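How to prepare your songs for a small cassette release

My band Vellstead put out its first tape in August, and several people wrote to me asking how we did it. I will explain the steps in the order we followed them. You need finished mixes, a computer and some patience.

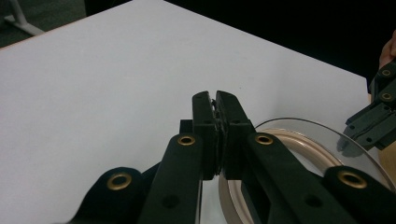
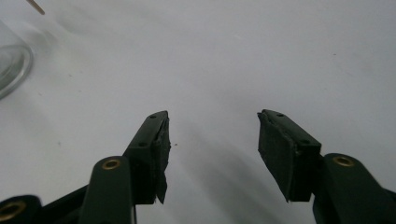
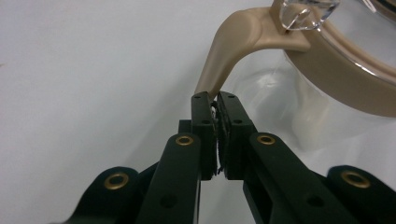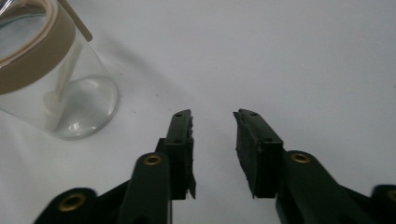
First, decide the running order on paper. A tape has two sides, and they should have nearly the same length. If side A is much longer, the listener must wait through a long silence at the end of side B. We moved one slow song, "Seltik", to the second side and the problem was solved.

Second, prepare one audio file for each side, with the pauses between songs already inside it. We left 4 seconds after each song. Do not make the files too loud – tape does not like very strong high sounds, and the letter "s" in the vocals can become ugly. Our singer, Evdokia Politis, asked me to lower these sounds in three songs, and she was right.

Third, order one test copy before you pay for the rest. Listen to it on a cheap player and also on a good one. On our test copy the left channel was weaker, so I wrote to the duplicator and they made a new one without cost.

Fourth, check the text on the inlay card. Ask a friend who did not work on it to read every name. Deming Jiang found that we had written the title of the last song in two different ways.

When the tapes arrive, play a few from different parts of the box. We sold ours at concerts and by mail, and we kept 4 copies for ourselves.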